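Lomow Road Laundry Notes – sheets, pillows, mattress

Updated Jul 18, 2024

Quick ones this time, I have a dryer going.

Sheets first. Wash them every week in summer, every 2 if you shower at night. Warm, not hot. Hot sets sweat marks and shrinks the elastic. Don't stuff the drum. One set per load, thats it.

Fitted sheet balling up in the dryer? Stop it halfway, pull everything out, shake, put back. Annoying. Works.

Yellow pillows. Soak in the tub an hour, very warm water, half a cup of washing soda, regular detergent. Then two pillows in the machine together so it stays balanced. Extra rinse. Dry on low until the middle feels dry when you squeeze it, then give it another half hour anyway. Foam pillows never go in – sponge those and stand them by a window.

Mattress smell. Strip it in the morning, leave it bare till dinner. Baking soda through a sieve, wait, vacuum slow with the flat tool. I do mine in March and again when the heat breaks. Nidia Echeverri wrote in to say she does it monthly with two dogs on the bed. Fair enough.

Blood spot: cold water, dish soap, dab. Never warm. Never rub.

Comforter too big for your washer? Laundromat. The one in Levthorpe has the 54 pound machine, bring quarters. Mine at home gave up on a king size and walked itself across the floor.

Folding. Keep each set inside one of its own pillowcases. Label the shelf, not the sheets. I had twin and full mixed up for years.

Mervin Hiebert asked about thread count. I bought a 900 once and slept hot all summer. Plain cotton percale is what I buy now. Feel it before you pay if the store lets you.

Dryer balls – fine, a bit faster on towels, no diference on sheets that I can tell. Clean the lint screen every load, wash it with soap now and then if you use dryer sheets.

Bedroom pickup. Keep a basket right by the bed. Stuff goes in there first, then make the bed, then carry the basket around and put things away.

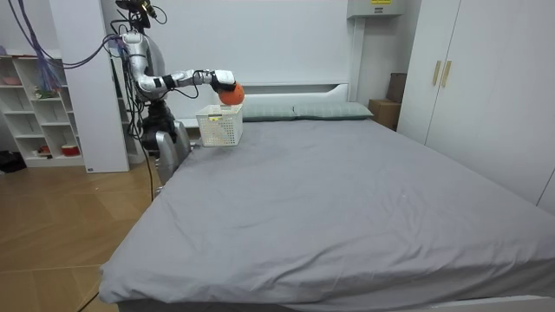

Blankets and throws

Wool: cool water, wool soap, lay flat on towels. Fleece: cold, no softener, low heat or line. Anything with a fringe goes in a mesh bag. Knitted ones don't get hung, they stretch. Next page is curtains, when I get to it.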